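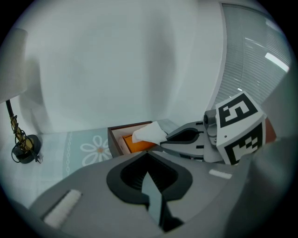
Bedroom set, left-hand view, tissue box in the drawer.

October, 11:40 p.m.

Too wound up to sleep, so I'm writing this at the kitchen counter with cold toast. The drawer task works! I've been saying "nearly" to everybody for so long that I had stopped hearing myself say it, and tonight I got to write a real number on the board.

The new policy got 80 percent across the drawer trials. Before the change we were stuck so low that I quit plotting it. Same arms, same training code, same 934 demonstrations. The only thing we touched was how the two hands know about each other. Up to now each gripper lived in its own little world, and its position was worked out from its own wrist view and nothing else. Now we also feed in where one hand sits relative to the other, and the marker cube gives us a check on that whenever one wide-angle view catches it. I went back through the left-hand recordings this afternoon and there it is, the cube tilted over next to the drawer with two faces showing, and the finger right by the tissue. I could have kissed it.

Thodoris Raptis was the one who pushed for the relative pose. I argued against it in the summer – I thought the network would pick it up from the pictures if we gave it enough of them. Wrong, wrong, wrong, and very happy to be wrong. He was nice about it. He did draw a small crown on his own name in the Kastness notebook.

What I love is how the failures changed. The old policy would close on air a thumb's width from the tissue, or the second hand would drift across and bump the first one. Tonight the misses were mostly drawer misses, where the finger came in too low and hit the front edge. That's a depth problem, and I have ideas! The lens bends everything near the rim, so the drawer edge looks curved when it's off to the side, and I suspect we crop too hard before training. Must try the uncropped version.

Also must try:
Lampshade on the other side of the bed. I worry it's using the lamp as a landmark.
A different bed cover. The blue one with the big white flower is in so many of the demos that I see it with my eyes shut.
Blinds open. The ceiling lights make bright streaks on them and I'd like to know whether the policy cares.
Gomov's old baseline, run again on tonight's split, so the comparison is fair.

Ran 8 of the trials a second time with the relative pose switched off, just to be sure, and it fell apart straight away, hands wandering like two people looking for the same light switch. Best ugly result I've ever had. I saved all of it.

Lambrakis wants a draft figure by lunch. I'd like the Cakier room done too before we write anything down, and if 80 drops to 60 in there then that goes in the paper as well. Need more tissues. Need foam tape. Bed now, the real one, with the plain sheets.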